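Grovodier
Home | Buy a computer | Send us computers | Spares | About us | Contact

About us

Grovodier takes desktop computers to bits, finds out which bits are still any good, and puts them back together in combinations that work. We are in Sorham, at the end of Siu Lane, in a unit that used to store garden furniture and still has the odd parasol base in it. If you have ever worked in an office with a large grey tower humming under the desk and warming your left shin, there is a fair chance we have met it, or one of its brothers.

We started because of a phone call. A school was replacing its computers and wanted to know if we would like the old ones. We said yes before asking how many. There were 146, they arrived in one go, and for most of that autumn term the only way to the kettle was sideways.

What happens on the bench

Every tower is laid on its side and opened. We have a quick look for the things people leave in computers (paper clips, a surprising amount of glitter, once a raffle ticket) and then the parts come out in the same order each time: drive, memory, processor. Each has a place of its own to go while it waits, which sounds fussy until you have spent an afternoon on your knees looking for a processor under a radiator. 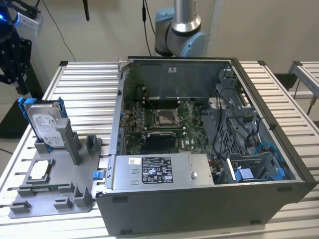 The order matters more than we would like. For our first year or so we let everyone strip machines in whatever way they fancied, on the grounds that we were all grown-ups. The result was a shoebox of memory of unknown origin, which we still have and which still comes out whenever anyone suggests being more relaxed about things.

A word about office machines. They are not handsome. They were bought in bulk by people who wanted the cheapest thing that would run a spreadsheet, and nobody has ever put a sticker on one out of love. But whoever designed the insides clearly expected someone to have to get in there one day, and we are very grateful. Drives sit in plastic carriers that slide out of a cage. Panels come off without a fight. Compare that with the slim, pretty, glued-together sort of computer, and you will see why we go a bit quiet when a customer brings one of those in.

Hard drives, and the questions we get about them

The drive is the part people worry about, and quite right too. It leaves the case early and is logged against the machine it came from. We wipe it, test it, and if it fails either job it gets drilled. You can have the drilled one back if you like. Some people do. We have stopped asking what they use them for, after a long conversation about bird scarers.

We turn every drive over and look at the underside before it goes anywhere near a cable. A connector with a bent edge or a grubby contact will waste an hour of your life pretending to be something more serious.

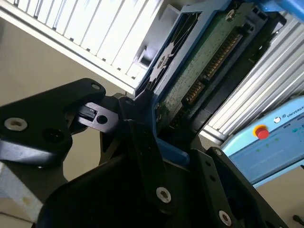 Flonum, our one piece of clever paperwork

Everything we touch goes into Flonum, the stock system we wrote ourselves over what was supposed to be a fortnight. It knows what came in, what was inside it, what passed and what ended up in the scrap bin. At the last stocktake it had 2915 machines on record. It also believes we own a minus number of power leads, and we have learned to live with that.

If you buy a computer from us, the number on the label at the back is its Flonum number. Quote it when you ring and we can tell you which machine gave up its memory for yours. Very few people want to know this. We tell them anyway.

What we sell, and what we don't

Our usual machine is a reconditioned desktop with a tested drive, a cleaned fan and a fresh copy of an operating system it can cope with. It will do letters, homework, accounts, video calls with your sister and a respectable number of browser tabs. It will not run the latest games. We say so on the website, on the invoice and at the counter, and about once a week we get to say it again on the telephone.

Each one comes with an 18-month guarantee. If something goes, we open the case, swap the part and hand it back, generally while you wait on the bench by the door (bring a cushion).
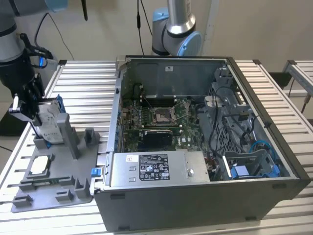 We sell spares as well, mostly to other repairers and to a stubborn sort of person we are very fond of. Memory and processors are tested before they go on the shelf. Power supplies are tested twice, after an incident with a smell. If you need a drive carrier for a model that went out of production years ago, please ask, as we have drawers of them and would like the drawers back.

Learning with us

Since we spend all day with our hands in computers, it seemed mean not to share. On Saturday mornings we run a take-apart session for anyone over 16. You get a dead tower, a screwdriver and a mug of tea, and you strip the thing down to its case and then build it up again. Screws left over at the end go in a jar. The jar is nearly full, and the computers are, as far as we can tell, fine.

The part everyone dreads is the processor. It is small, it costs more than it looks, and it only goes in one way round. Keep it somewhere flat, pick it up by its edges, and put your tea on a different table.

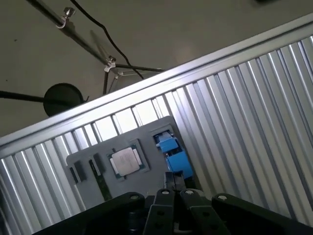
One visitor wrote to us afterwards that she had been frightened of the inside of a computer for twenty years and that it had proved to be less complicated than her airing cupboard. She would, she added, have liked a better biscuit. Several others have raised the biscuits and the matter is in hand.

Sessions stop for the summer and start again in September. Places go quickly, so put your name down on the contact page.

Sending us your old computers

We collect from offices and schools in and near Sorham. Single machines can be dropped at the unit. Please take out any discs, dongles and sandwiches first. Monitors by arrangement only, and no printers. We have been hurt before.

Page last updated Jun 9, 2022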